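Was auf dem Tisch liegen bleibt

Der Küchentisch ist in den meisten Wohnungen das Möbel mit den meisten Aufgaben. Gegessen wird daran vielleicht zweimal am Tag, den Rest der Zeit dient er als Ablage. Wer wissen will, was in einem Haushalt gerade ansteht, findet es dort: Post, Einkäufe, Getränke, Verpackungen.

Branislav Šimek hat früher Küchen montiert, heute berät er Leute beim Einrichten kleiner Wohnungen. In Gukitow hat er im Februar einen Abendkurs gegeben, der sich nur mit Tischen befasste. Elf Leute waren gekommen, die meisten mit demselben Anliegen. Der Tisch sei zu klein. Šimek ließ sie aufschreiben, was zu Hause darauf stand. Eine Teilnehmerin aus Sowa kam auf 113 Teile, Teebeutel einzeln gerechnet. Einen größeren Tisch hat er ihr nicht empfohlen.

Sein Vorschlag ist schlicht. Die Tischplatte wird in zwei Bereiche geteilt. Hinten an der Wand darf stehen, was täglich gebraucht wird, also Kanne, Becher, Tee. Vorne bleibt frei. Alles, was dazwischen gerät, wird am Abend weggeräumt. Eine Dose oder ein Tablett hilft nach seiner Erfahrung wenig, weil sich darin nach kurzer Zeit Gummibänder und Kassenzettel sammeln.

Schwieriger sind die Verpackungen. Schöne Schachteln wirft niemand gern weg, besonders wenn Tee oder Gebäck darin war und der Deckel bedruckt ist. Sie stehen dann offen herum und warten auf eine Verwendung. Ähnlich ist es mit Papiertaschen aus Geschäften. Šimek hebt selbst zwei davon auf, flach gefaltet hinter dem Brotkasten. Was darüber hinausgeht, kommt ins Altpapier. 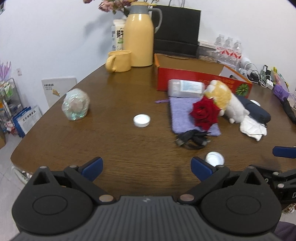
Bei Flaschen rät er, den Deckel sofort wieder aufzuschrauben, auch auf die leeren. Einzelne Deckel rollen unter den Herd oder landen zwischen den Krümeln und werden mit dem Lappen vom Tisch gewischt. In seiner eigenen Küche lagen nach dem letzten Umzug einige davon hinter der Fußleiste.

Trockenblumen hält er in der Küche für möglich, wenn sie hängen und nicht über dem Kochfeld. Sie nehmen keine Stellfläche weg. Staub setzen sie trotzdem an, ein weicher Pinsel genügt, alle paar Wochen. Fettig gewordene Sträuße lassen sich nicht mehr reinigen.

Für Holzplatten empfiehlt er ein feuchtes, gut ausgewrungenes Tuch, in Richtung der Maserung geführt, danach ein trockenes. Heiße Kannen gehören auf einen Untersetzer, auch wenn die Wand doppelt ist. Wer ölt, sollte vorher alles abräumen und die Platte über Nacht in Ruhe lassen. Der nächste Kurs in Gukitow behandelt Schubladen.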